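Lilmont in June -- a day at the pencil works

We left the house at six so we could make the first tour, and I slept through most of the drive (sorry, Rosalie). Lilmont is one of those towns you've driven past a dozen times on the way to somewhere with a lake. It has one main street, a very good bakery, and the Plattner pencil works, which opens its doors to visitors every June.

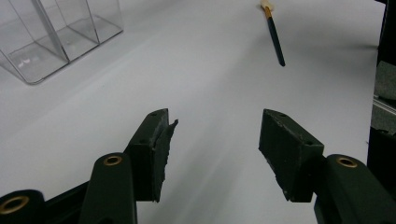
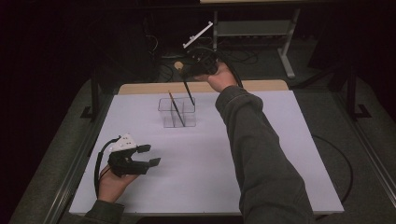
White tabletops, both pictures. Pencils in the second one only.

Okay, the tour! Tickets were $5 each and you get a paper badge and a pair of earplugs, and you will want the earplugs. Our guide was Burgi Gisler, who spent most of her working life in the lacquer room and now does the visitor days. She talks fast and walks faster. There were a few kids in our group and she had them running to keep up, which they loved.

The first hall is where the wood comes in. It arrives as thin flat slats, stacked on pallets almost to the ceiling, and the smell is wonderful -- like opening an old cedar chest. A machine called the Ultari cuts the grooves. It's green and older than I am, and it makes a racket like a freight train going over a bad bridge. Burgi had to shout the whole time. What I got out of it was that the leads get laid in the grooves, a second slat gets glued on top like a sandwich, and the whole thing goes into a press for 2 hours. I had always figured they drilled a hole down the middle and pushed the lead in. Rosalie says everybody knows about the sandwich. I did not know about the sandwich.

The lacquer room was my favorite. The pencils shoot through a little cup of paint one right behind the other and come out the far side onto a belt, and then they go around and do it again, coat after coat. They were running a deep red the morning we were there. Plattner has 524 colors on the books, going back to the beginning, and there's a wall of drawers with a sample of every single one. You're allowed to open the drawers! We lost a good half hour there and the group went on without us.

Lunch was in the cafeteria, potato soup and a roll, nothing fancy but hot and cheap. We sat with a couple who had come over from the Terkon side of the valley and they told us to skip the slide show and go straight to the shop before it got picked over. Good advice. By the time we came out with our bags the line was down the stairs. The bin of seconds is sold by weight, and I now own more slightly crooked pencils than I could use up in my lifetime.

A few practical notes if you're thinking about going. Parking is behind the church and it fills up by ten. The upstairs part of the tour is stairs only, and they're steep. Wear closed shoes, they do check. The restrooms are by the loading dock and not where the map says. And the bakery on the main street closes at three, so get your plum cake before the tour and leave it in the car. We got there at ten past and stood looking in the window.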